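Home | Stories | Archive | Submit | Contact
Print this page | E-mail this story

The Last House on the Aledport Road

My father kept the ferry ticket office at Cenalport for most of his life, and when it closed he brought the key home and hung it by the stove. The company never asked for it. The company was called Nikolaidis then, and a year later it was called something else.

In August he told me he wanted to go back to Jurevine. He had not lived there since he was a boy. I said the house was probably gone. He said he knew that.

We took the early bus. It was 262 miles with one change, and he slept for the first part with his hat on his knee. When he woke up he asked whether we had crossed the river. We had. He was annoyed with me for not waking him.

The bus let us off at the feed store and we walked. He remembered a row of four houses on the Aledport road, his being the last. Three were standing. Where the fourth had been there was a garden with beans in it and a woman tying them to poles.

"My mother's kitchen was where you're standing," he told her.

She looked at her feet, then at him. She asked if he wanted to come in and sit down.

She gave us noodles in broth. My father had never learned to use chopsticks and she did not offer him a fork, so he held one in each hand and did what he could. She had dug up things from the garden over the years and kept them in a coffee can. There was a hinge, a spoon and part of a blue cup. He turned the hinge over for a long time.

"Pantry door," he said.

She told him to keep it. He put it in his shirt pocket and buttoned the flap.

On the way home he asked me what I had paid for the tickets. I told him, and he said that was too much. Then he asked if I thought chopsticks were hard to find in Cenalport. I said I didn't think so.
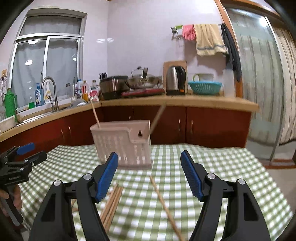
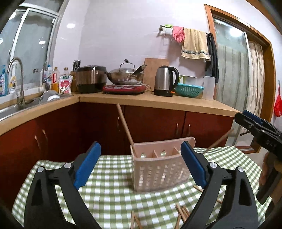
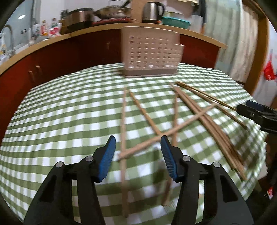
Checked cloth on the table.

The Key

He died that winter. I cleaned out the kitchen by myself and found the key on its nail and the hinge on the same nail, behind it. I left them both up until the house was sold. Then I took them down, and the nail too.

Print this page | E-mail this story
Home | Stories | Archive | Submit | Contact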